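Posted in March
By the Gilholm closet blog

Questions I get about hanging knits, answered in one place

Every time I write about my clothes rod, the same emails show up, so I've put them all together. I'm not a professional anything - I ran the clothing rail at the Herkilwood thrift shop for a few years and I own too many sweaters.

Should I hang sweaters or fold them?

Fold the heavy ones. I know, I know, you came here for hanging advice! But a chunky wool pullover on a hanger will grow at the shoulders, and you'll end up with those little points that make you look like you left the hanger in. Lighter knits and cardigans are fine on a rod if you wear them often. I hang what I'll wear this week and fold the rest.

What kind of hanger do you use?

Plain white plastic ones, mostly. I bought a box of 64 when I moved to Trivolville and I'm still working through them. People expect me to say padded, and padded is lovely, but they're so fat that I can only get half as many on the rod. If you use plastic, look for a smooth one and run your thumb along the seam first. A rough seam will snag a fine knit and then you've got a pull right on the shoulder where everybody sees it.

How do I hang a cardigan without stretching it?

Fold it in half the long way, sleeve on sleeve. Lay the hanger on top with the hook at the armpit, then bring the body over one side and the sleeves over the other. The weight sits on the crossbar and the shoulders don't carry anything.

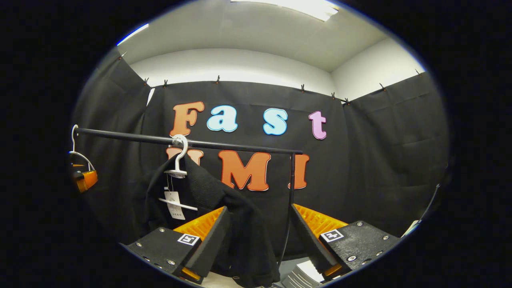 Dark knits are the ones I'm fussiest with. Black shows every bit of lint, and if you hang it next to something fluffy you'll be picking at it all winter (ask me about the mohair scarf). Leave a hand's width on each side and button the top button if it has one.

Do you take the tags off right away?

Not until I've worn it around the house for an evening. Paper tags on a string are easy to tuck inside the neck, so they don't bother me. Once I've decided I'm keeping the thing, I snip the string - never yank it - and the tag goes in a jar with the spare buttons.

How long should the rod be?

Mine is 22 inches longer than I thought I needed and it's still full. Measure what you have squeezed up in a normal closet and then give it some breathing room. A freestanding one should also be heavy at the bottom, or it'll lean the minute you hang all your coats on one end.

What about moths?

Wash or air things before you put them away for the summer, and shake them out on a Tuesday or whatever day you'll remember. I like cedar blocks, sanded lightly when the smell fades. They're no use on a sweater that's already being eaten, though - that one goes in a bag in the freezer.

Can I steam a knit on the hanger?

Yes, if you keep the steamer a couple of inches away and don't pull down on the hem. Let it cool before you move it. For ribbed cuffs I lay the sleeve flat on a towel and pat them back into shape with my fingers.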